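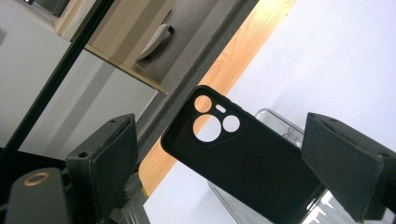 Why does the gripper stop with a jaw position fault when it closes on a phone case?

The jaw controller compares the opening it reads with the opening it expects for the part, and if the two are still apart when the close timer runs out, it drops the grip command and raises the fault. Worn or compressed finger pads are the usual reason for the mismatch. A bad zero after a restart gives the same code.

Ticket: Jaw position fault on case pick, part released
Opened by: Gintarė Mockus
Assigned to: Herman Liew
Site: Wivwood
Equipment: Tandesmont hand-held gripper, two-finger, padded
Opened: May 9, 2023
Status: Closed

Original report (Gintarė Mockus)

The gripper faults when closing on the black phone cases. The fingers close, touch the case, and the case comes up off the table. Then the fault light comes on and the fingers open by themselves, and the case drops. It does not do it every time. I got through most of the morning with no trouble and then had 6 in a row before lunch.

The clear cases have not done it yet, but I have not run many of them. I have turned the unit off and on twice. The second time it would not close all the way on nothing, it stopped short and gave the same code. I turned it off again and it came back normal.

No injuries. One case landed on the floor and I put it in the scrap bin.

Reply (Herman Liew)

Thanks. Please stop using the unit until I have looked at the log. The drop is a concern on its own because the fingers are not supposed to open on a fault. They are supposed to hold where they are. Can you tell me:

Which job file is loaded
Whether the case is gripped by its long edges or its short edges
Whether the fault comes sooner if you tilt the tool after picking up

Reply (Gintarė Mockus)

Job file is the Stateveck one, the same one we have had since it was installed. I grip it by the long edges and then tilt so the camera holes face out for the check. I had not thought about the tilt, but I think it does come more often after tilting. When I keep it level it mostly holds.

Log review (Herman Liew)

Pulled the log off the controller. Notes:

The close timer in the job file is set to 90 ms. The other job files on this unit use a longer value. With a stiff part 90 is enough, but these cases flex a little when squeezed, and the reading is still moving when the timer ends.

The fault action is set to "release". It should be "hold". The setting is saved per job, so whoever built this job either picked release or left it at the default. The default was release in the old controller software.

The zero reading moved between the first and second restart. That fits with the fingers stopping short on nothing. If something is between the pads when the unit starts up, it takes that as fully closed.

Gintarė, were the fingers empty when you restarted?

Reply (Gintarė Mockus)

The first time, yes. The second time I am not sure. I may have had a case in it.

Reply (Herman Liew)

OK, that explains the zero. It does not explain the faults before that.

Pad check (Fereshteh Nazari)

Herman asked me to check the pads since I was on site. Power off, battery out.

Left pad is fine. Right pad is pressed flat along the lower half and is lifting at one corner. I could get a fingernail under it. Moving it by hand, the pad slides a small amount against the finger. With the tool tilted, the weight of the part would pull on that side.

Screws on both fingers are tight. No cracks in either finger. I did not see anything wrong with the cable.

We had no spare pads in the drawer. Chiang had a set and sent it over the same afternoon.

Work done (Fereshteh Nazari)

Replaced both pads, left one too so they match. Cleaned the old glue off both finger faces with alcohol and let them dry before fitting the new pads.
Restarted with the fingers empty and let it zero.
Checked the zero by closing on nothing three times. Same reading each time.

Settings changed (Herman Liew)

Stateveck job file, fault action: release changed to hold.
Stateveck job file, close timer: 90 ms changed to match the other jobs.
Saved a copy of the old file in case we need to go back.

I made the two setting changes one at a time. With the new pads and the old timer, Fereshteh still got a fault on the fourth pick, so the pads were only part of it. With the new timer it did not come back.

Test (Fereshteh Nazari)

Ran picks on the black case, level and tilted, both directions, then some on the clear one. No faults. I then forced a fault by pulling the case partway out of the fingers by hand. The light came on and the fingers stayed where they were.

Note that with hold set, you have to press the release button to get the part out after a fault. The fingers will not open until you do. Keep your other hand under the part and clear of the pads.

Question (Pei-shan Chiu)

Do the other job files on this unit also have release set? We use two of them on the late shift.

Reply (Herman Liew)

Checked. One did, and I changed it to hold. The other was already correct. I have not looked at the second gripper yet and will open a separate ticket for that one.

Follow-up (Hui-mei Tseng)

Pad wear is now on the weekly check for this unit. If a corner is lifting, take the tool out of use and tell Fereshteh. Do not glue it back down. Spare pads are on order, and I want two sets in the drawer before July. Restart steps are taped inside the lid of the tool case, and the first line is to empty the fingers.

Reply (Gintarė Mockus)

Used it for 7 days now with no faults. Fine to close from my side.

Closed by Herman Liew
Cause: worn right pad, close timer too short for a flexible part, fault action set to release
Related: second gripper settings check, open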